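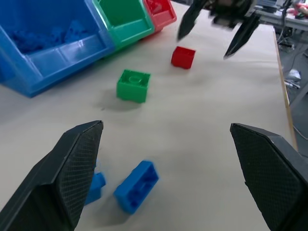

Blue bricks, one of them tipped on its side.

How to Pack Up a Playroom Before a Move

Posted Fri 12 September

We moved from a skinny rental on Moncrieff Street to a house out in Mallholm this past May, and the room I dreaded most was the playroom. The kitchen was easy (plates are plates!). The playroom had puzzles with no boxes, boxes with no puzzles, dress-up shoes, a marble run and more stuffed animals than I knew we owned. I did it wrong the first weekend and had to unpack four boxes, so what follows is the second try, which went a whole lot better.

What you'll need

Small boxes, the book size. Big ones get heavy fast once there are board games in them.
Zip bags in a couple of sizes
Packing tape and a fat marker
Trash bags, one color for trash and another for donations
Old pillowcases

Step 1: Start early, and start with the stuff that's out of season

I gave myself 16 days and used every one of them. Sand toys, sleds, the Halloween bin, the water table, all of that can go in boxes right away and no kid will miss it. Work in short bursts after bedtime if you can. I put on a podcast and quit when it ended, even if I was halfway through a shelf.

Step 2: Do the big clear-out while the kids are somewhere else

I know some people like to make every choice together with the kids. I tried it, and we kept a broken kite. So now I make two passes. The first one is mine, and it covers dried-up markers, party favors, anything cracked, and any game missing so many pieces you can't play it. The second pass is with the kids, and they get to pick what goes in the donation bag. Mine were surprisingly generous once they heard there was a yard at the new place.

Step 3: Sort anything with little pieces before it gets near a box

If you only do one step, do this one. Loose pieces sink to the bottom of a moving box and you'll be finding them till graduation. Puzzles go in zip bags with the picture cut off the lid. Card games get a rubber band and then a bag. Building bricks we sort by color. My sister-in-law sorts by shape and swears by it, but a four-year-old can help with colors, and mine thought it was a game. 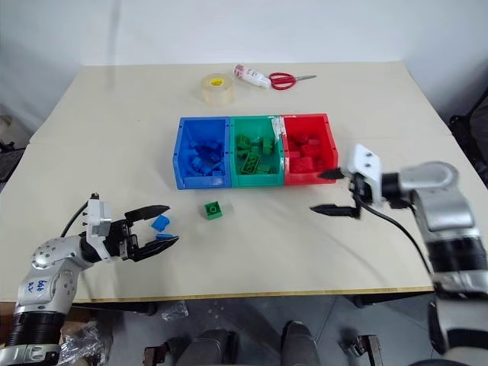

Bricks by color, with the tape and scissors handy.

If your bins don't have lids, slide each one into a pillowcase and tie the top in a knot. You can wash the pillowcase after.

Step 4: Pack by shelf

I used to pack by type, so all the books together, all the art stuff together. This time I emptied one shelf into one box and wrote the shelf on the side: "playroom, left, second from top." When we got here I could put the room back together in an evening. Stuffed animals are your padding, by the way. Stuff them around the dollhouse and the snow globe and save your bubble wrap for the kitchen.

I logged the boxes in an app called Plorel, which was fine, though I ended up trusting the marker more. The shelf unit itself is a Sterkik, and we took it apart and taped the bag of screws to the inside of the back panel. Take a picture of it before you undo anything!

Step 5: Leave out a "last box"

One box stays open until the morning you go. Ours had crayons, paper, a few picture books, the bedtime bear and a deck of cards. It rides in the car with you, never on the truck.

A word on cost

The movers quoted us 2000 dollars and knocked off 300 when I told them the small stuff would be boxed and taped before they showed up. It's worth asking before you sign.

Next up is the garage, and I'm not ready to talk about the garage. If you've got a good way to pack a marble run, please leave it in the comments, because ours is still in a laundry basket.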